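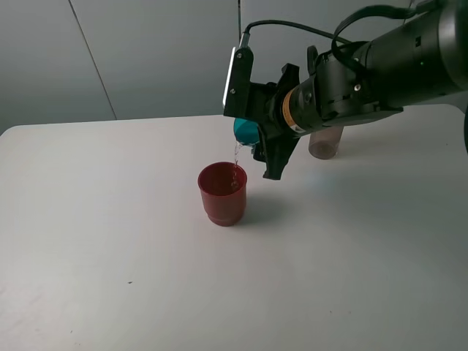 Pouring from a small teal cup into a red plastic one.

Kitchen Basics | Tips & Tricks

Pouring without the puddle

Most spills in a kitchen come from moving liquid between two small vessels with no spout. Jugs are made for the job. Cups, beakers and bowls are not, but they are what we have in our hands when we are measuring out water for a dough, sharing a drink between children or topping up a paint pot. A few habits make it a good deal tidier.

Put the receiving cup down. Holding one cup in each hand looks quicker, but both hands drift. Stand the lower cup on a flat worktop and pour into it from above.

Tilt past the dribble. A cup tipped slowly lets the water cling to the rim and run back down the outside. Start with a definite tilt, so the water leaves the lip cleanly, then ease back until you have a thin, steady stream. If it starts creeping under the rim, stop and wipe the lip before carrying on.

Keep the lip fairly close. A drop of a few inches is plenty. Any higher and the stream wavers and splashes when it lands. If you are pouring something fizzy, go closer still and aim at the inside wall.

Don't fill the pouring cup to the top. A full cup spills the moment it moves. Three-quarters full is easier to control, and two trips to the tap take less time than mopping the floor.

Finish with a quick upward turn. The last drop is the one that runs down the side. Bring the cup upright smartly and give it a small twist of the wrist as you do so.

Use two colours. When I am measuring for a recipe I keep one colour for water and another for anything else. It saves sniffing at cups of clear vinegar. Ours were from a mixed set of Runton picnic cups, bought in August when they were being sold off, and they have outlasted two sets of glasses.

Oil and syrup

Thick liquids need more patience. Warm a tin of syrup by standing it in a bowl of hot water for 9 minutes and it will pour in a ribbon. For oil, fold a piece of kitchen paper into a strip and wrap it round the pouring cup just below the rim. It catches the drips and you can throw it away afterwards.

Checking your cups

It is worth knowing what your everyday cups hold. Put an empty one on the scales, set them to zero and fill it with water to where you would normally stop. One gram of water is as good as one millilitre for cooking. My usual cup came to 200 ml, a fair bit less than I had been assuming, and that explained some very stiff bread. Write the figure on the base in permanent marker and go over it when it fades.

If you do spill

Lay a folded tea towel flat on the puddle and leave it for a moment before you wipe. Rubbing straight away only pushes the water towards the edge and down the cupboard doors. On a wooden top, dry the joins as well – that is where it swells first.

Fathima Mollah wrote in to suggest standing the lower cup on a baking tray when children are learning to pour. We have tried it since and the tray does catch nearly everything. Bleddyn Jenkins uses a damp cloth under the cup instead, to stop it sliding.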